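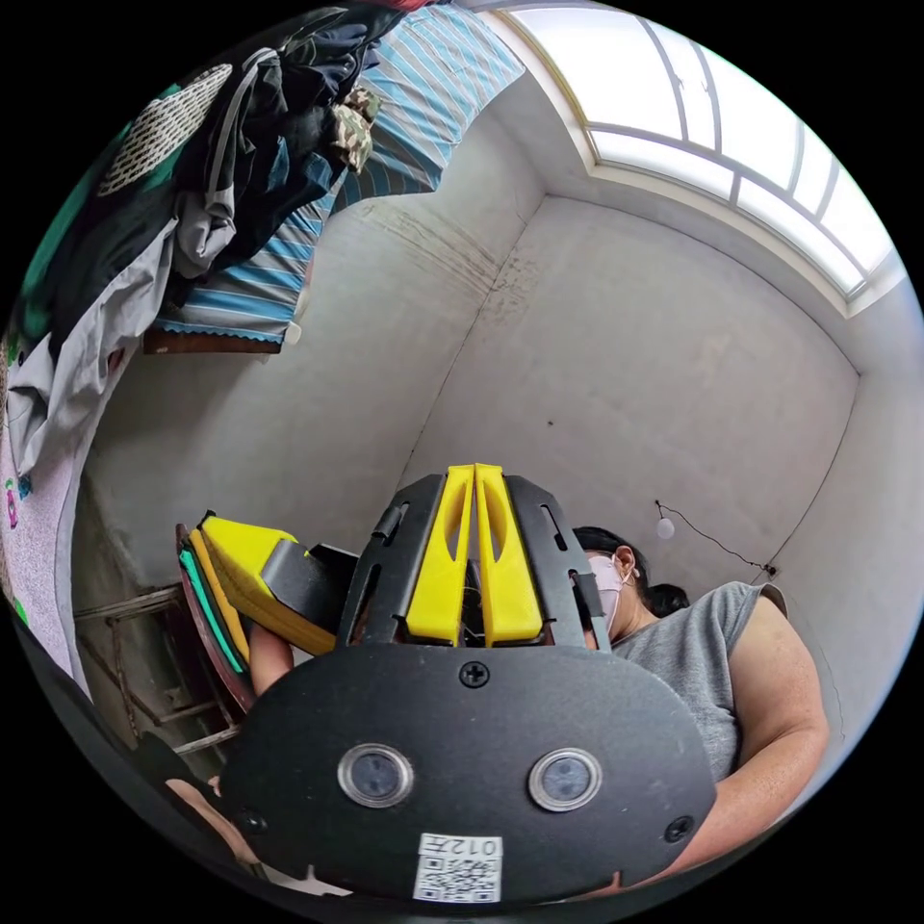
**Strata said no to my charger, then said maybe. Anyone been through this?**

**kerbside_kev**
Bought a second-hand Ullell in May. Lovely little car. Our building in Plullivby has 146 units and 2 EVs, and the other one belongs to the bloke who chairs the strata, so you'd think I'd have an ally. He charges at work.

I've asked to run a 7 kW wallbox off my own meter. The first answer was no, fire risk. The second was maybe, if I pay for a load study of the whole building. Meanwhile I'm trickle charging at my sister's and eating a lot of her dinners.

**ohm_alone**
Don't pay for the study. It benefits every owner, so it comes out of the capital works fund. Put up a motion with a quote attached. They can ignore a letter for years.

**Yurii Demchenko**
Disagree with ohm. I waited eighteen months on principle, then paid for ours myself and had a Flikside unit on the wall three weeks later. Principle is dear when you're using the fast charger at the servo.

**ohm_alone**
And now your neighbours have a free study, Yurii. Very neighbourly of you.

**Yurii Demchenko**
They gave me a bottle of red. It wasn't a good one.

**tarago_forever**
Or keep the petrol car and park it wherever you like. Just putting it out there.

**kerbside_kev**
Noted, tarago, as it was in the last four threads.

**marg_in_69**
I'm in unit 69 of a different block, same argument. We went with Ahn load management. It drops everyone's rate at dinner time and picks up again after ten. My car's full by breakfast unless someone's had the oven on all night. Ask whether your switchboard has room for it before you ask for anything else.

**ohm_alone**
Marg's right about the switchboard. Still not your bill, Kev.

**kerbside_kev**
Sparky's coming at 7.30 am to look at the board. The chair wants to be there "to observe". He's also asked what the Ullell is like on the highway, and whether I'd be putting in one outlet or two.

**marg_in_69**
Say two and send him half the invoice.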